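ZULTER COURT RESIDENTS' ASSOCIATION
Minutes of the January General Meeting
Held in the ground floor meeting room, Zulter Court

Presiding: Hwa-young Cheon, President
Recording: Association Secretary
Also attending: the property manager from Dridix Property Services; members as signed in on the attendance sheet, which is kept with the original of these minutes.

1. Call to order

The President called the meeting to order at 7:03 p.m. The Secretary confirmed that notice had been mailed and posted within the period required by the bylaws and that a quorum was present in person and by proxy. The President asked members to state their unit number before speaking.

2. Approval of the agenda

The agenda was approved with one change. The item on bicycle storage was moved ahead of the item on the roof at the request of a member who had to leave early.

3. Approval of previous minutes

The minutes of the fall general meeting were presented. A correction was requested under the item on guest parking, where "north entrance" should read "north stairwell." The minutes were approved as corrected.

4. Matters arising

4.1 Mailroom lighting. The property manager reported that the two dark fixtures over the parcel shelves have been replaced. Closed.

4.2 Stairwell door. The closer on the second floor door of the north stairwell still slams. The contractor adjusted it in the fall, but the fault has come back. The property manager will ask for a new closer and will report the price by email to the board. Carried forward.

4.3 Welcome packet. The draft was circulated before the meeting. Members asked that the page on move-in hours be placed first, and that the elevator pad booking form be attached. The Secretary will make these changes. Carried forward.

5. Financial report

The Secretary read the report prepared by the association's bookkeeper. The operating account is in line with the budget, with two exceptions: snow removal is over, and landscaping is under. The reserve account received its regular transfer.

A member asked why the snow removal line was over so early in the season. The property manager explained that the contract sets a flat fee for the first 10 visits and a per-visit charge after that, and that the flat fee portion has been used up. The member asked that future contracts be brought to the board with a comparison of flat and per-visit pricing. The President agreed that this was reasonable and directed the property manager to provide one before the next renewal.

A second member asked whether late fees were being applied evenly. The property manager stated that the fee is applied by the billing system on the date set in the bylaws and that waivers are granted by board vote only. None were granted in the period.

The financial report was received.

6. Shared laundry room

The property manager gave an update on the laundry room. The room is in regular use in the evenings and on weekends, and most of the complaints received by the office concern finished loads left in the washers by residents who do not come back for them. The posted rules allow the next person to move a finished load to the folding counter after 10 minutes.

Members discussed whether 10 minutes was long enough. One member with a mobility limitation said that the trip from the fourth floor and back, including the wait for the elevator, can take longer than that. Another member said that a longer period would lead to lines on weekend mornings. After discussion, the sense of the meeting was that the period should stay as it is, but that residents should be able to leave a card with their unit number on the machine so that a neighbor may knock or call before moving anything.

The property manager also reminded members that baskets should be taken back to the unit after each use and should not be stored on the floor of the laundry room.
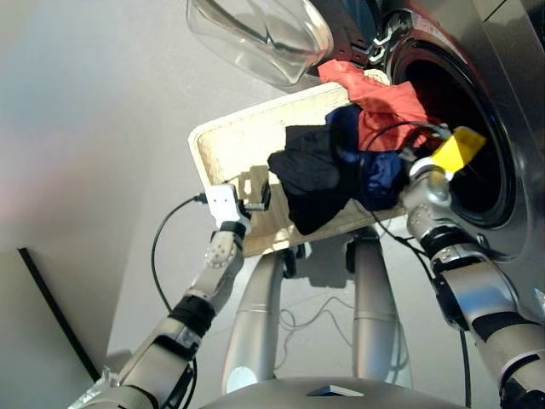 7. Bicycle storage

The bicycle room has 10 wall hooks and a floor rack. The property manager reported that several bicycles have flat tires and heavy dust and do not carry a current tag. Under the house rules, untagged bicycles may be removed following written notice.

Motion: That the property manager post notice of a bicycle room cleanup, attach a dated tag to each bicycle without a current registration, and remove any bicycle still unclaimed at the end of the notice period to a locked storage cage for a further month before donation.
Moved, seconded and carried. One abstention.

A member asked whether electric bicycles could be charged in the room. The President stated that charging is not permitted there at this time, as the circuit was not installed for that purpose and the insurer has asked for an inspection first. The question will be placed on the agenda of the spring meeting.

8. Roof and gutters

The property manager presented the inspection letter from Obi Roofing. The membrane over the east wing is in fair condition. The letter recommends resealing the flashing at the two chimneys and clearing the gutters twice a year instead of once.

Discussion followed on whether the second gutter cleaning should be added now. Members in the east wing described overflow above the rear entrance during heavy rain - one noted that the doormat there had to be replaced twice last year. The President said that the cost was small compared with the cost of water damage to the entry ceiling.

Motion: That the board accept the recommendation for a second annual gutter cleaning and obtain two quotes for the flashing work.
Moved, seconded and carried without dissent.

9. Heating season

The property manager reported that the boiler was serviced in the fall and is operating within its normal range. Three units on the top floor reported uneven heat in the bedrooms. The radiators in those units were bled, and two of the three residents have confirmed an improvement. The third unit will be visited again.

Residents are asked not to place furniture directly against radiators, and to report leaks at valves to the office by phone and not by email, so that they are logged the same day.

10. Common garden

The garden group reported that the raised beds were covered for the winter and that the hose bib has been shut off. There is a waiting list for beds. The group proposed that a bed left unplanted by the first of June be offered to the next name on the list. Members had no objection, and the President asked that the rule be put in writing and added to the garden sign-up sheet.

The group also asked for permission to buy a second compost bin, at a cost of no more than $100, from the garden line of the budget. Approved by general consent.

11. Intercom replacement

The President summarized the two proposals received for a new front door intercom. The proposal from Zeker Entry Systems keeps the existing wiring and replaces the door panel and the handsets in each unit. The second proposal would remove the handsets and ring residents on their own phones.

Members spoke for and against each. Several older residents said that they did not wish to rely on a cell phone to let visitors in. Others said that they are often away during the day and would like to be able to speak to a delivery driver. A member asked whether both could be offered together. The property manager will put the question to Zeker and ask for a revised price.

It was noted that the intercom may be charged to reserves up to $1000 without a vote of the full membership, and that either proposal would exceed that amount. A vote will be required. The item was tabled until the revised price is in hand. 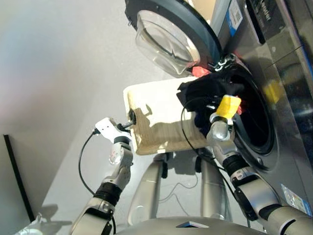

12. House rules revision

The President introduced the revised house rules, which combine the earlier separate sheets into a single document. The sections on quiet hours, pets and balconies were read and accepted without change. In the laundry section, members asked for a plainer reminder to check the drum before leaving, as a dark item such as the black garment shown in the mouth of the washer is easily missed against the dark interior. The wording "Look inside and feel around the drum" was accepted. In the section on moving, the deposit for use of the elevator was confirmed at $100, refundable after inspection.

Motion: That the revised house rules be adopted as amended and delivered to every unit.
Moved, seconded and carried.

13. Open forum

A resident of the second floor asked that the hallway carpet be cleaned before spring. The property manager will check the date of the last cleaning and reply.

A resident asked that drivers leaving the rear lot come to a full stop at the sidewalk. The President asked the Secretary to include a reminder in the next newsletter.

A resident thanked the neighbors who cleared the front steps during the last storm before the contractor arrived. The thanks of the meeting were recorded.

14. Action items

Property manager: price for new door closer; comparison of snow removal pricing; bicycle room notice and tags; two quotes for flashing; second visit to the top floor unit; revised intercom price; date of last carpet cleaning.
Secretary: changes to the welcome packet; laundry cards; newsletter reminder on the rear lot; delivery of revised house rules.
Garden group: written rule on unplanted beds.

15. Adjournment

There being no further business, the meeting was adjourned at 8:50 p.m. The date of the spring general meeting will be set by the board and posted in the mailroom.

Respectfully submitted,
Association Secretary

Reviewed by Hwa-young Cheon, President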